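Sorting out a bedside medicine tray

Small things collect by a bed. Mine had capsules, creams, half-used sachets, a roll of tape and packaging I had never thrown away. This is the method I use to clear it. It takes 27 minutes if you don't stop to read every leaflet.

What you need

A flat surface, and a bed is fine if it's made
A shallow tray with raised sides
A bag for rubbish
A second bag for anything going back to the chemist
A pen

Step 1. Get everything out

Pull the covers straight first, as small tubes disappear into folds. Empty the drawer, the top of the nightstand and any coat pockets on to the bed. Keep children and pets out of the room until you have finished. 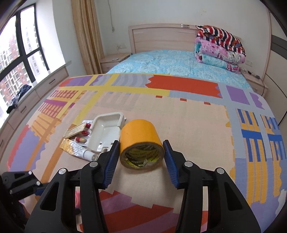

Step 2. Take out what isn't medicine

Tape, pens, hair ties and chargers all go back where they belong. Parcel tape goes in the kitchen drawer in our house. Check the inside of a roll before you put it away, as bits of torn tape stick there and end up on the carpet.

Step 3. Check the dates

Look at every box, strip and tube. On blister packs the date is usually pressed into the foil at one end, so tilt it towards the window. On ointment tubes try the crimped end. Some creams also have a limit once opened, and that will be in the leaflet or on the box. If you can't find a date at all, put the item in the chemist bag.

Write the month you opened it on anything you are keeping. "Jan" is enough.

Step 4. Deal with part-used strips

Keep a strip with its box. If the box has gone and you can't read the name on the foil, don't guess from the colour of the capsules. It goes in the chemist bag too. Don't pop capsules out to save space, and don't put two kinds in one pot.

Step 5. Sort the packaging

Plastic inserts and trays that came inside boxes can be useful. Hold each one up and decide whether anything you own fits in it. A long narrow one will take tubes lying down. A piece with only a shallow dip is no good for anything that rolls. Put the rest in the rubbish or the recycling, depending on what your council takes.

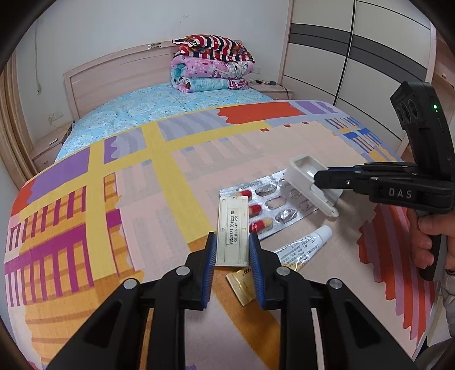
Step 6. Fill the tray

Boxes go at the back, standing up. Strips without much bulk go in front of them and tubes along the near edge, caps all facing the same way. Leave a gap at one end or the tray will be overflowing again by Sunday. Tablets and capsules should be kept dry and out of children's reach, so once the tray is full mine goes on a high shelf. Only hand cream stays by the bed.

Step 7. Take the bag back

Pharmacies will take unwanted medicines. Don't flush them or put them in the bin. The chemist in Clurley asks for tablets still in their strips, with the cardboard removed.

Shake the bedspread out before you remake the bed, and check the floor on both sides.

Jeanie Baxter, Imstead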